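Best knock you've seen at club level?

flultstead_fan
Posted 19/04/2020
No cricket on, so let's argue. Mine's Sinéad Foley for Gakavora in the Dolan Cup, chasing 226 and she got 112 of them with a runner. Favourite innings ever, and I've sat through plenty!

midoff_mick
Good knock, but she was dropped on 12. Rurkenum's opener made 726 runs that season and gets no love on here. 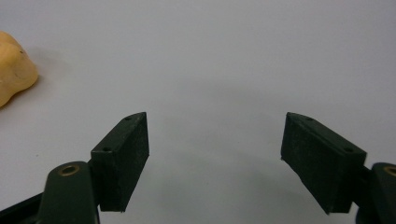
tailender
Mick, season totals are a different thread mate. I'm with flultstead_fan, Foley was batting on a pitch doing all sorts and she still drove on the up. What I remember is the field, two slips miles apart like the green fingers up there with that big gap between them, and she ran it straight through there all arvo. Beautiful to watch (unless you were bowling, and I was).

midoff_mick
You bowled half-trackers, I was at mid-off! Dropped on 12 is dropped on 12.

flultstead_fan
Everyone gets dropped in the Dolan Cup, Mick. I've put down a few myself. Anyone still got the scorebook from that final in May?

tailender
Mum's got it in the shed. I'll have a dig after tea.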